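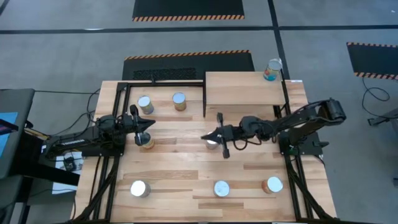 Karine Wong
Cell technician and occasional columnist

I have a soft spot for the dull half hour before a robot cell does anything useful, and I think we should pay people properly for it. On our two-arm table at Plaltstead I go over the mounting plate bolts first, by hand, with a short wrench and my coffee well out of reach. Then I follow each cable from the wrist back, because a loop that hangs a little low at rest can end up somewhere quite different once the elbow comes up (ask me how I learned that!).

After that come the cans. We use ordinary ones with different labels and lids, spread over the table, with one up on the shelf, and I like to bring both grippers down close to a can before I trust any numbers on the screen. Kwan-ho Tseng, who taught me, wanted 30 minutes for all this and usually got seven.

My managers have always been kind about it, but the schedule calls it "idle time," and I do wish they'd find another name. The arms are idle, sure. I'm on my knees on a concrete floor with a flashlight, checking the frame braces, and I'd like that written down as work.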